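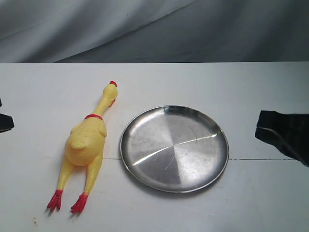
I have a problem with color transfer from rubber novelty toys, and I would like advice before I put any more of them into storage. I run a small prop room for a community theater and catalog everything that goes into the long-term bins. The item I am working on now is a yellow rubber chicken of the usual screaming type, with red feet, a red comb and wattle, and a thin red band at the base of the neck. It is lying on the white work table next to a round stainless steel plate, which is shallow and has a low curved rim. I want to know whether the two can share a bin, and what to do about the table.

Background. Our previous chicken spent one winter in a closed plastic tote with a set of white cotton gloves and a vinyl tablecloth. When I opened the tote in November, the surface of the chicken was tacky. The tablecloth had a glossy patch where the toy had rested on it, and two of the gloves had pink marks from the feet. The gloves did not come clean with ordinary laundry detergent. The tablecloth went in the trash.

The current one has a matte finish and is not tacky. It has a faint rubbery smell. There is no material marking that I can find on the body, so I do not know whether it is vinyl, latex or something else. The seller's listing, from a shop called Wimunham, only said "soft rubber."

What I would like to know:

- How do I tell which material it is without damaging it?
- What should it be cleaned with before storage?
- Can it be stored touching stainless steel?
- Is there any risk to the table, which has a matte white top, if the toy is left there overnight?
- Does the squeaker need any special treatment?

The prop room is unheated from the end of the season until spring. I have space for one more bin.

Rajitha Amarasinghe

---

**Linnea Björklund**

What you describe in the old tote is plasticizer migration. Flexible PVC (vinyl) contains an oily additive that keeps it soft. The additive is not chemically bound to the plastic, so over time it moves to the surface and from there into whatever the surface is touching. Heat and a closed container make it faster. Two vinyl objects pressed together will exchange plasticizer, and the result is the glossy, sticky patch you found on the tablecloth. The pink marks on the gloves are the red paint or pigment from the feet, softened by the same process and picked up by the cotton.

**Identifying the material.** There is no perfect home test. These will get you most of the way:

1. Smell. Vinyl smells like a new shower curtain. Natural latex smells like a party balloon or a kitchen glove.
2. Stretch. Pull one leg gently between two fingers. Latex stretches a long way and snaps back at once. Vinyl stretches less and returns more slowly.
3. Cold. Put the toy in the refrigerator in a paper bag for a few hours. Vinyl becomes noticeably stiffer. Latex changes much less at refrigerator temperature.

Do not use the burning test you will find on other pages. Burning vinyl gives off hydrogen chloride, and you lose part of the prop as well.

**Cleaning.** Use lukewarm water with a small amount of plain dish soap, applied with a soft cloth. Rinse with a second cloth and dry with a third. If the belly has a bumpy texture, as many of these do, dust collects around the bumps and a soft toothbrush will lift it. Keep alcohol, acetone, nail polish remover and citrus cleaners away from it. They will take off the red before they take off the dirt. Test the soap on the sole of one foot first and check the cloth for color.

Do not submerge it. The reed sits in an opening in the body, and water that gets in takes a long time to come out. If you have already submerged one, squeeze it out over a sink and leave it to dry with the opening facing down.

**Stainless steel.** The steel will not take up plasticizer, and the toy will not be harmed by the steel. You may find an oily film on the plate in spring. Dish soap removes it. I would still keep the two apart for a mechanical reason: a low rim pressing into a soft body for several months leaves a crease, and a crease in vinyl that has been through a cold winter is often permanent.

I would also take that plate out of food service if it has been stored with old vinyl. If it is only ever used as a prop, this does not matter.

**The table.** One night is fine at room temperature. A month is not. Paint can soften under vinyl, and the toy can stick to it. Put a sheet of uncoated paper underneath if it is going to stay there while you do the paperwork.

**Wrapping.** Use unbuffered, acid-free tissue for direct contact, one loose layer, and then a cardboard box. Avoid bubble wrap and plastic bags. Bubble wrap leaves a pattern of rings on soft vinyl. Lay the toy on its back, legs straight, with nothing on top of it. Fill the legs and neck area with crumpled tissue at the sides so that they do not bend under their own weight — the long neck is usually the first part to kink.

Make sure that the red parts do not touch the yellow body. A fold of tissue around each foot is enough. On older examples I have seen a foot folded up against the belly leave a complete print of the toes.

---

**Rezaul Liyanage**

Ours has been in a kitchen drawer for years and is fine. I wash it on the top rack of the dishwasher. I would not spend money on tissue for something that costs less than lunch. Buy two and throw out the sticky one.

Baking soda gets the stickiness off, if that is any use to you.

---

**Hashini Matubbar**

I disagree with the dishwasher. The drying cycle is hot enough to distort thin vinyl, and the detergent is abrasive enough to dull painted details. It may work on some toys. It is not something to do to a cataloged prop.

Baking soda or cornstarch will cover tackiness for a while, but the plasticizer is still coming out underneath. The powder then forms a paste in the molded detail, such as the line where a wing is pressed against the side, and it is difficult to remove from there. Wash with soap first. If the surface is tacky again within a few weeks, the toy is past saving and should be isolated from everything else in the room.

Linnea's answer covers the chemistry. I can add some practical points from the costume and prop store at the Mosquera, where I handle the soft goods.

*Bin size.* We keep rubber items in shallow cardboard boxes, 600 mm long and 300 mm wide, one layer deep. A full-size chicken lies flat in one without being bent. If you have only one bin left and it is a deep plastic one, put the shallow box inside it and leave the bin lid unlatched so that air can move.

*Temperature.* An unheated room is acceptable. Cold slows migration. The trouble comes when someone handles the toy while it is still cold and stiff. Bring the box into a heated room the day before you need it and leave it closed until it has warmed up, so that moisture does not condense on the surface.

*Light.* Pale yellow shifts toward brown with exposure to daylight, and the red fades. A closed box takes care of this. Do not leave the toy on a windowsill to air out the smell.

*Squeaker.* Most reeds fail from dust or from being held under pressure. Store the body fully inflated, with nothing resting on it. If the sound becomes weak, blow through the opening from the outside with a rubber bulb. Do not use canned air, which is cold enough to stiffen the reed and forces it out of its seat. We lost one that way. Do not oil it.

*Labeling.* Write on a paper tag and tie it loosely around one ankle with cotton tape. Do not use adhesive labels, rubber bands or ballpoint directly on the toy. Ballpoint ink spreads into vinyl and cannot be removed. Our tags carry the item number, the date of the last wash and the word VINYL, LATEX or UNKNOWN. Anything marked UNKNOWN is treated as vinyl.

For the steel plate, wash it, dry it completely, and store it upright between two sheets of cardboard with your other metal tableware. It needs no wrapping beyond that. If you use felt pads, check what they are made of, because wool felt can hold moisture and attract moths.

As for the gloves, try an enzyme detergent with a long cold soak if you still have them. Do not put them in the dryer until the pink is gone. If it is pigment carried in plasticizer, you may get it lighter but probably not white.

---

**Rajitha Amarasinghe**

Thank you. I did the smell and stretch tests this morning and both point to vinyl. I left out the refrigerator test, as the refrigerator at the hall is shared.

The soap test on the sole of the foot left no color on the cloth. I have ordered a pack of unbuffered tissue from Itgate and will use one of the shallow costume boxes for now. The entry in the catalog is item 149, VINYL, date of wash 6 September 2026. The plate goes back on the tableware shelf under its own number.

One remaining point: the tissue comes in two weights. Does it matter which I use around the feet?

---

**Hashini Matubbar**

Use the lighter one around the feet and the heavier one for padding at the sides. Replace the layer around the feet once a year, or sooner if you see any pink on it.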